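A morning at the Tandholm open day
10/07/2024

We got to Tandholm just after the doors opened and went straight upstairs to the software group, and I'm so glad we did! Most of the crowd stayed down by the big machines, so we had 22 minutes with the people who write Prunel, their motion planner.

What Prunel does is plan both arms together. You give it a goal for one gripper and it works out where the other should wait so the elbows never meet. On the screen you could watch it throw away candidate paths (131 for a single reach, all drawn in faint grey) before it settled on one. It replans 5 times a second, and the code for that loop is surprisingly short.

The part I liked best was the handle work. A handle is a nasty target: thin, shiny and hard for depth sensing, so they fit a simple rod shape to the points and let force control handle the last 2 centimetres.
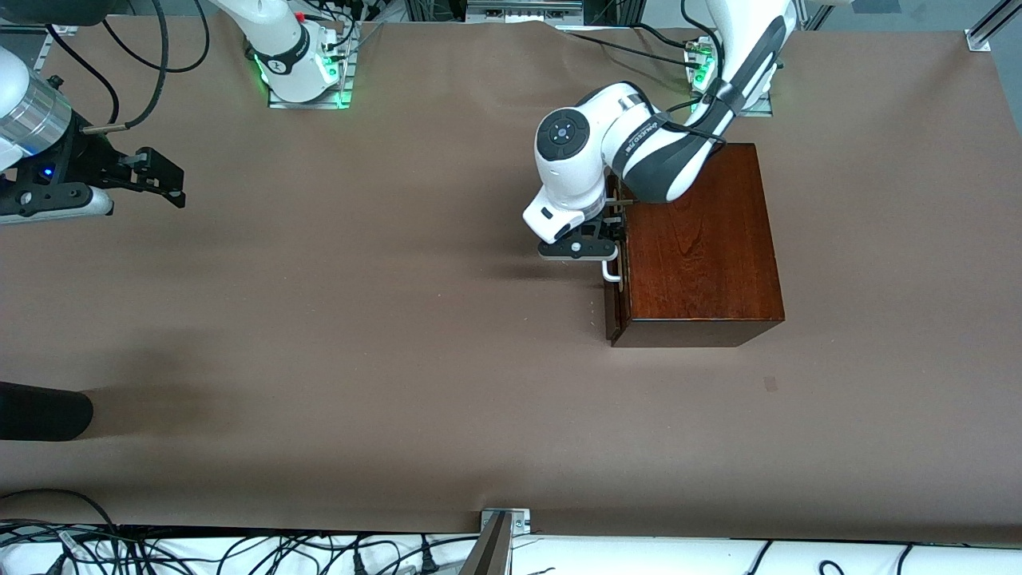 One gripper at the silver handle of the wooden box, the other open over the paper.

They hope to share the handle fitting code with the Sostberg lab later in July. I've already asked for the link.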